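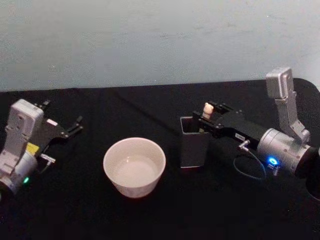 A table under black cloth against one of the plain walls at Tikley.

Our group went to the Tikley open day in March, 22 of us on the coach from Stadlow. The building was a wool warehouse until the last owners sold up, and it is now let out as workshops and studios. Entry was free. Parking was not, and the nearest car park is a six-minute walk uphill.

Knut Kasten took the first tour at half past ten. He began in the yard, where the bales used to come in by cart, and explained how the hoist worked. The beam is original but the chain is a replacement. From there we went up to the sorting floor, which has north-facing windows along its whole length so that the graders could judge the colour of the fleece. At its busiest the warehouse held 3,000 bales and employed 30 men.

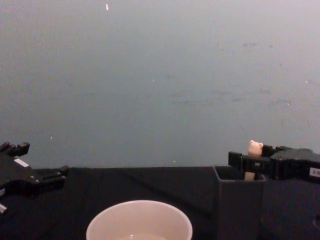
The stairs to the top floor are steep and there is no lift, so four of our party stayed below and looked at the old ledgers instead. These are worth asking for. One clerk, named only as Rutherford, noted the weather every morning next to the weights, and he worked on 25th December like any other day.

Volker Böttcher runs the small bindery on the second floor and had sheets out for people to fold and sew. He sells notebooks too - I bought two. Lunch was soup and bread in the Adero café by the gate. The queue was long but it moved.

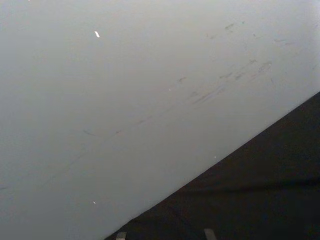
Scuff marks on a pale surface, Tikley open day.

We left at three. The archive room was locked when we tried it, and Knut says it opens by appointment only, so write to the office first if you want to see the maps.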